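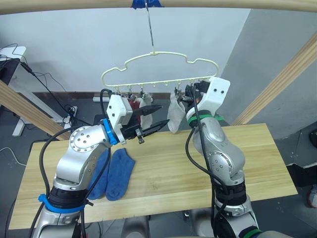 Viststead Ferry Lines
A harbor puzzle game for phone and tablet, from Gesby

Free to try, one purchase to unlock the rest, no ads

Welcome to Viststead, where the fog comes in every evening, the bakery opens before the first boat, and everybody in town seems to need to be on the other side of the bay by lunchtime. You've just been handed the keys to the ferry office (and a filing cabinet that sticks, and a very large bell), and it's up to you to draw the routes, load the boats and get all those passengers where they're going before the tide turns and the sandbars come up.

Viststead Ferry Lines is a puzzle game you play with one finger. Draw a line from dock to dock, let go, and off your little ferry chugs. It sounds easy, and for the first few mornings it is! Then the mail boat wants to cross your route, the schoolchildren all want to sit on the same side, somebody turns up with a piano, and before you know it you're muttering at a lighthouse over your coffee. We've lost a lot of coffee that way while making it, and we hope you'll enjoy it every bit as much as we have.

How it plays

Each puzzle is one crossing day in the harbor. You see the docks, the passengers waiting on them, and a tide clock up in the corner. Passengers wear a scarf in the color of the dock they want to reach, and if you have trouble telling colors apart you can switch the scarves to patterns in the settings menu, which we'd recommend trying anyway, as the striped ones came out very nicely. Drag a route, tap the boat to send it, and watch. Routes may cross, but boats may not, so a good part of the fun is in the timing: holding one ferry back at the pier for a moment, letting the coal barge by, and then slipping through the gap.

When the tide drops, the sandbars show and some of your routes close. When it rises again they open, and so do the shallow creeks behind the town, where only the smallest boats can go. You can rewind as far as you like, at any time, and there's no penalty for it. We wanted a game you could put down when the doorbell rings and pick up again after supper without having lost your place.

There is no timer in the main game other than the tide itself, and if even the tide makes you nervous, switch on Still Water in the settings and it will only move when you do.

What's in the full game

There are 100 harbor puzzles in the main story, spread over 13 islands, and you can play the islands in more than one order. Some people like to clear a whole island before they move on, others hop around the bay and come back for the stubborn ones later, and the game is happy either way. If you get stuck on a puzzle you can skip it with no fuss and no token to spend. The harbormaster simply puts it back in the drawer for another day.

Every island brings something new to the water. Marl Point has the swing bridge. Over on Zasden the wind blows hard from the west all day long, so your boats drift unless you steer a little into it, and you'll want to get the feel of that on the early puzzles before you meet the regatta. Further out there are seals who nap on the docks, a fish market that needs ice, a lighthouse with a bulb that keeps going out, and an island which doesn't appear on the map until you've done a certain favor for a certain baker. We'll say no more about that one.

As you play you'll earn brass coins, and brass coins are spent on the boats themselves. Paint a hull, choose a funnel, hang up some lanterns, pick a horn (there are some dreadful horns in there, and we're fond of every one of them). None of it can be bought with real money and none of it makes the boats faster. It's just for the pleasure of seeing your own green-and-yellow ferry come round the headland.

The people of the harbor

You'll get to know the regulars. Mrs. Orrin travels every day with her hens and will tell you the news from the outer islands whether you ask or not. The postmaster is writing a novel and reads you bits of it. There's a long-running quarrel between the two brothers at the chandlery, and your choices about who rides with whom will nudge it one way or the other. None of these little stories will ever block you from a puzzle, and if you'd prefer to get straight to the boats, one tap skips the talk.

The writing is by Panagiotis Nedeljković, who also drew the first map of the bay on the back of a tide table, long before there was a game to put it in. His map is the one you see on the title screen, redrawn a little but with the same crooked coastline and the same coffee-cup ring where Gull Rock ended up.

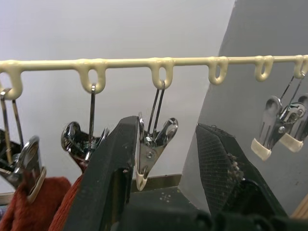 Chrome clips hanging from a cream-colored rail.

Playing with somebody else

Shared Harbor is a mode for 2 players on the same tablet, one at each end. You each run your own fleet out of your own office, and the passengers don't care one bit whose boat they get on, so you'll have to talk to each other. It's gentle enough to play with a child and it gets pleasantly heated among grown-ups. There's a separate set of puzzles for it, made for the purpose, and you can turn the map around whenever somebody complains that their end is upside down.

We've been asked about online play quite a bit. It isn't in the game, and we don't have it planned. What you can do is send a friend a harbor: the editor lets you build a puzzle of your own, with docks, tides, seals and all, and share it as a short code that can go in a text message or a birthday card.

The Friday Mail Run

Every Friday morning a fresh puzzle arrives at the ferry office, the same one for all players. The Mail Run is scored, and it's the only part of the game that is. A tidy day's work will get you a bronze stamp without much trouble, silver takes some thought, and a score of 900 or better earns you the gold stamp for your album. Past Mail Runs stay available, so if you're away for a week or you start late, you can catch up in your own good time. The album has room for all of them and there's no streak to keep up.

Sound and music

Please do play with the sound on if you can. The music is by the Mujić Quartet, on accordion, clarinet, fiddle and bass, and it follows the tide: when the water is low you'll hear the accordion by itself, and the others come in one after another as it rises. With headphones you'll also pick up the buoys, each of which rings its own note. The soundtrack comes with the full game, and you can listen to any of it in the music room above the ferry office once you've found the stairs.

What you pay for

The download is free and gives you the whole of the first island and a month's worth of Mail Runs to try. After that there's a single purchase that unlocks everything else, on all the devices that share your store account. There are no ads in either version, no coins for sale and no second currency hiding behind the first. If family sharing is turned on for your account, the unlock is shared too.

We add things from time to time, and they've always gone out free to everyone who owns the game. The next update is planned for October and brings the night ferries, with lanterns on the docks and a fog that rolls over part of the map, plus left-handed menus, which so many of you wrote to us about. Thank you for those letters, by the way. We do read them all, even when we're slow to answer.

Good to know before you download

The game plays offline. You'll need a connection to fetch the weekly Mail Run and to send or receive a harbor code, and for nothing else.

Your progress saves by itself after every move. To carry it over to a new phone or tablet, sign in to the same store account on both and choose Bring My Harbor from the settings menu. Please do this before you erase the old device.

Text can be set to three sizes, and the larger ones work on small screens too. Vibration, camera sway and the seagulls can each be turned off.

Shared Harbor needs a tablet. The mode doesn't appear in the menu on phones, where there simply wasn't room for four thumbs.

We don't ask for your name, your email address or your contacts. Codes you share contain the puzzle and nothing about you.

If something goes wrong, open the settings menu and tap the bell. It opens a message to us with the version number already filled in, and it helps a great deal if you can tell us the name of the island and what the tide was doing at the time.

Product details

Title: Viststead Ferry Lines
Developer: Gesby
Category: Puzzle
Story and map: Panagiotis Nedeljković
Music: Mujić Quartet
Players: 1, or 2 on one tablet
Price: free to try, single purchase to unlock
Ads: none
Offline play: yes
Included with the full game: main story, Shared Harbor, harbor editor, Mail Run archive, soundtrack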